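Category: How-To > Robots Up Close

How to run a pick-and-place demo at your own open day

We had 107 people through the door in Pernthorpe back in April, and I was the one standing next to the arm for most of it, so I've got opinions (and my feet still remember it). Joelle Geagea asked me to write down how we set up the fruit table, because her group at Hattar wants to do the same thing. So this one's for you, Joelle, and for anyone else who's been handed a robot and a room full of visitors!

Start with the table. Go plain and pale, and push it where people can stand on three sides. Mark a line on the floor with bright tape, well outside the arm's full reach, and keep one person on the stop button whenever the arm has power. Swap that person out often. It's a dull job and people drift off.

Next, pick your objects. Play food is great - everybody knows what a lemon is, and small kids will shout instructions at it. Mix the shapes up, long ones with round ones, and put out something for the fruit to go into. Try every piece in the gripper the night before. I threw out a lovely plastic pineapple that way, the leaves kept catching.

Then set the speed. We ran ours at 66 percent in rehearsal and I took it lower once the doors opened. Slow looks better from the back of the room anyway, and you get time to talk over it.

For each round, do it like this:

1. Let a visitor choose the fruit and put it down, then get them back behind the tape.
2. Say out loud what the arm is going to do.
3. Bring the gripper in low with the fingers wide open, and stop short of the fruit.
4. Wait a second or two there. Folks love this bit!
5. Close, lift, move over, let go.

If you can put the wrist camera up on a big screen, please do. We used a Prollon display on a rolling stand and half the crowd watched that instead of the arm. Going for the lemon, with the basket up ahead on the left, the view is like so:

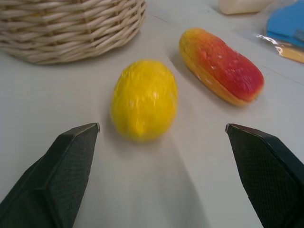
Lina Harb wrote in to say her crew skips the pause in step 3 when there's a line, and lets the visitor say "go" for the close instead, which keeps the kids busy and gets more people a turn. I like that a lot and I'm stealing it for next time.

When a grab misses, just open up, back off and go again. Don't rush to fix the fruit by hand with the arm live. Hit stop, reach in, step out, start over, every time.

Tags: robot arms, open day, demos, gripper

1208 shares | 66 comments

Related
Taping out a safe zone for visitors
What we learned at the Prarkis demo night
Picking a screen for a bright room
100 cheap things a gripper can hold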